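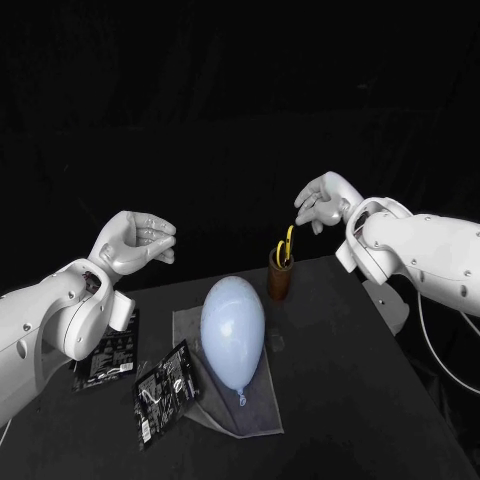

Two white arms over a dark gray tabletop, black backdrop behind.

Search this site Search Go

Getting candle wax off a tablecloth

Let it harden first. Ice pack on top, 10 minutes, then lift the wax with a butter knife – go slow, dont dig.

Paper towel under, paper towel over. Iron on low, no steam. Swap the paper when it gets greasy. Took me four rounds on the big cloth.

Color still there? Dab of dish soap, cold water, leave it nearly 50 minutes. Then wash as usual.

No dryer untill the mark is gone – heat sets it. Old lace, skip the iron and ask a cleaner.

Agnese Ots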